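Checked in February, second round. Site: Bimlow, records building, upper floor. Unit: Vi, two arms, supplied by Clateck. The work is first tried in the simulated room and only after that in the corridor. Marks: [x] is accepted, [ ] is open.

## A. Before the unit is switched on

- [x] Keys and emergency stop are in the same place every shift.
 - *Comment:* The stop button is now on the desk side. Before, it was behind the shelf and Hậu had to walk around the unit to reach it.
- [x] Charging place is free of paper and boxes.
- [x] Names of the people on shift are written on the board.
 - *Comment:* We ask for first name and phone extension. On the first round we found two persons who did not know they were on the board.
- [ ] Short instruction is available in Vietnamese and Italian.
 - *Comment:* Italian is ready. Vietnamese is with Nhung Đặng for correction.

## B. Door work, simulated room

- [x] Both arms can stop at any point of the movement.
- [x] Gripper opens fully before approach.
- [x] Approach speed is not more than 200 mm per second.
 - *Comment:* The supplier wanted 400. People at the desk said that 400 looks like the arm is going to hit something, even when it does not. We kept 200.
- [ ] Unit waits when a door is opened from the other side.
 - *Comment:* Tried with a simulated door only. For me this item must stay open until we do it with a real colleague behind a real door.
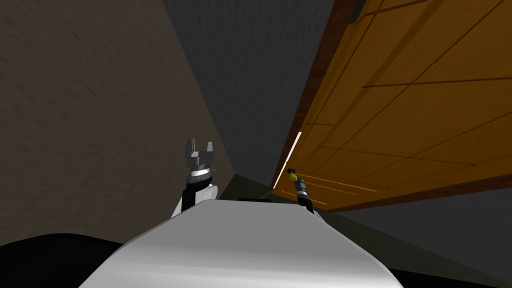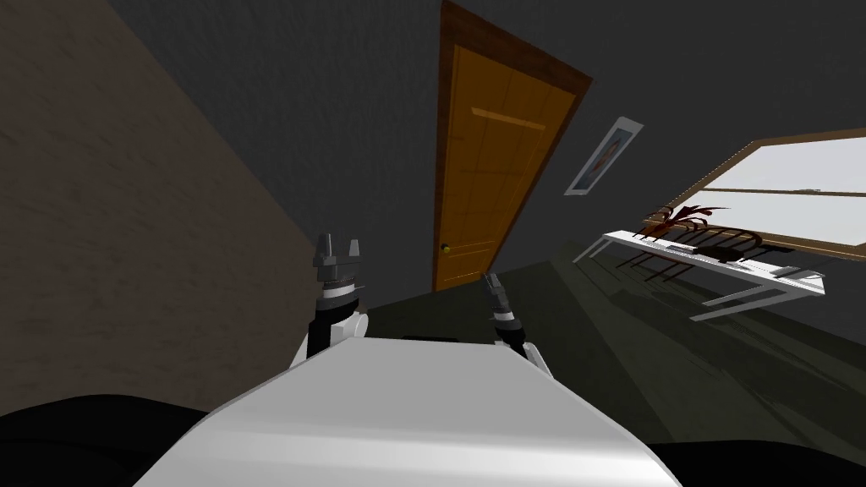
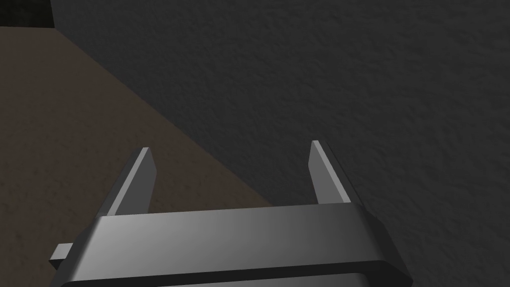 **Nhàn Quan**
Workplace safety inspector, Trisen

## C. What is in the room

- [x] The knob type is the same as on site.
 - *Comment:* The door in the second picture has a small round knob. On the upper floor at Bimlow we have round knobs also, but the archive has a lever. The archive is not included in this check.
- [ ] Furniture near the route is the same as on site.
 - *Comment:* The simulated room has a white table with a plant on it, under the window. Our table is deeper and it has a drawer which people leave open. I asked Clateck to add the drawer in open position.
- [ ] Bright window light is tested at different hours.
 - *Comment:* Our corridor gets strong sun at 4 in the afternoon. Please test for this.
- [x] Gripper fingers are checked for sharp edges.
 - *Comment:* The finger tips in the third picture are angled, and the real ones have the same form. I passed a cotton cloth over the real ones and it did not catch. Still, hands stay away from the gripper when the power is on.

## D. People and tasks

- [x] Staff were told which tasks move to the unit.
 - *Comment:* The evening round is 165 doors. Until now Hậu Doãn and Thịnh Đàm did it on foot, one half each. The unit will take the straight corridor first. The stairs and the archive stay with them.
- [x] Nobody lost hours in this period.
 - *Comment:* I saw the shift plan and it is the same number of hours as in the previous plan. For the next plan I have no information, and I wrote this in the letter to Bimlow.
- [ ] Time for watching the unit is counted as work.
 - *Comment:* Thịnh says that he answers its messages while he eats. Then it is not a break. Either another person takes the messages, or the break starts later.
- [ ] Staff can refuse to work beside the unit with a door between them.
 - *Comment:* Simone Guerra agrees with the idea but wants it in writing. I agree with Simone.
- [x] Walking is considered.
 - *Comment:* This one was not on the old list. Hậu told me that the evening round was the only part of the shift when he is not sitting, and he does not want to lose it completely. He keeps the lower floor.

## E. Reporting

- [x] Every stop is written in the log, also the short ones.
- [ ] Log is readable for people who are not technicians.
 - *Comment:* The log for the first round has 2895 lines. I could read perhaps one page of it. Clateck should send one sheet per shift, with the time, the door and what the person did.
- [x] A phone number is on the unit and a human answers it.
 - *Comment:* I called at 9 in the evening. A technician answered after a short wait and she knew the site.

## Open items and who has them

| Item | Person |
|---|---|
| Vietnamese instruction | Nhung Đặng |
| Door opened from other side | Clateck, with Thịnh Đàm present |
| Drawer in open position, afternoon light | Clateck |
| Break time and messages | Simone Guerra |
| Refusal rule in writing | Simone Guerra |
| One-sheet log | Clateck |

Corridor start is not approved until the door item in B and the break item in D are closed. The other items can be finished during the first month of use. Send corrections to me before the third round, and please write the letter of the section so I can find it.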